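Good Manners for Grippers: The Rules for Working With Robot Hands

By Teresa Mota 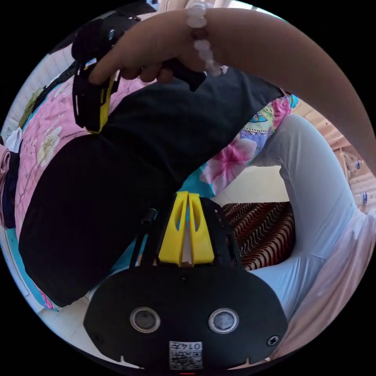
A gripper with two yellow fingers. The hand near the top is holding what looks like another one.

Have you ever tried to pick up a grape with kitchen tongs? Squeeze too softly and it rolls off under the fridge, squeeze too hard and, well, you'll need a cloth! Robots have exactly the same trouble, and one way to teach them is for a person to do the job first, using a gripper they can hold. Sensors keep track of what the gripper does, and later on a robot can learn from that.

Now, you might think something like this wouldn't need rules, because a gripper is a lot smaller than the enormous robot arms you see in car factories. But anything with moving fingers deserves a bit of respect (even friendly yellow ones), so people who work with them agree on how things ought to be done. When lots of people agree on the same rules and write them down, we call it a standard. You already use standards every day. A plug fits the socket at your house and at your nan's house too, and that's a standard at work.

Mind the pinch

The place where two moving parts come together is called a pinch point. On a gripper it's right between the fingers. Keep your own fingers out of it, along with hair, sleeves and the cat's tail. Dangly things like bracelets and scarves need extra care near anything that moves, and next to big factory machines they have to come off altogether.

Look after the eyes

A sensor is a part that notices things, a bit like your eyes or ears do. If there's a smudge on it, the robot may learn something muddled, so sensors should be wiped gently with a soft cloth before work begins. Your T-shirt doesn't count as a soft cloth, sorry!

Every gripper has a label

The one in our picture has a little white label with a square black code and the number 0147. A label helps people tell one tool from another, which is terribly handy if you've got a whole cupboard full of them and one has a wobbly screw. Good practice is to leave labels on and keep them clean enough to read.

Ask before you record

My favourite rule is about people. If a robot is going to learn from what happens in a room, everyone in that room should be asked first, and they're allowed to say no. My friend Oi-ling Lau, who teaches robotics to 12 very lively children, has them practise asking out loud until it feels as ordinary as saying please.

Words to remember

Gripper: the part of a robot, or a tool, that grabs things.
Pinch point: a spot where moving parts could nip you.
Sensor: a part that notices what is going on.
Standard: a set of rules lots of people have agreed to follow.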